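Notebook — hand-held gripper demos, Skemero task set
July 2025 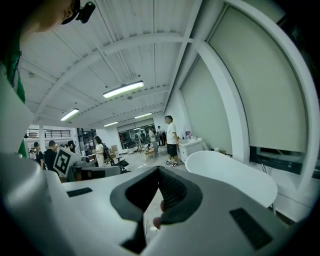
What we are supposed to be showing

The Kirkmont plan is that we walk around with the hand-held gripper, do the household tasks ourselves, and the policy picks up the motion from the wrist view plus the head camera. Fine on paper. I have my doubts and want them written down before the training run comes back and everybody remembers being confident.

Count so far: 392 demos kept, 148 thrown out. Target is 2000. Most of the rejects are tracking loss, and most of those come at the start, when the person is still turning around and the marker board hasn't been in view long enough. Denarar's calibration script says "OK" anyway. I don't trust that OK. Ran it twice back to back without moving anything and got two different offsets.

Things that bother me

Fingers. With the jaws pointed up you can see the operator's fingertips straight through the V. The robot will not have fingertips there. Everybody says the mask takes care of it. The mask was drawn in April for the old mount and I can't find a record of anyone redrawing it. Need to overlay it on a new clip before we collect any more.

Background. It's a big open room, lights on, windows down one side with the blinds, and people standing all over it. I was told this is good variety. Maybe. It's the same room every time, though, so what we have is one place with the people shuffled. If the policy has learned the white tub and the blinds as landmarks we won't find out until we move it somewhere else.

Speed. We are much too fast. I timed my own grasps and then tried to replay one on the arm, and the controller clipped the wrist velocity for most of the approach. The arm got there late and closed on air. Chuang's answer is to stretch the time axis by 50 percent. That works for a bottle standing still. I don't see how it works for anything that swings or slides.

Remote control comparison

Did a short set over teleop with the leader arm, same bottle task. Painful, slow, and my shoulder hurts. But every one of those replayed without clipping, and I never had to wonder where the wrist was. Around a third of the pace of the hand-held tool, by feel; I didn't log it properly. Would like a real side-by-side with the same operator before anyone repeats the line about hand-held being "free data."

To do
- mask overlay on new clips
- calibration twice at start, twice at end, write down all four
- hold still facing the board before moving off
- hold out one other room entirely, no training clips from it
- side-by-side with teleop, logged this time

Leaving the 148 on the drive for now. Some may be recoverable if the tracker is rerun from the end backwards — haven't tried.

3 comments

The mask got redrawn, it's in the Skemero branch and never got merged. Please check before you redo it. I'm not sure it covers the jaws when they're fully open.

Two different offsets from the same pose sounds like the exposure setting. Lock it and run again.

Locked it. Still different, only smaller. Leaving this open.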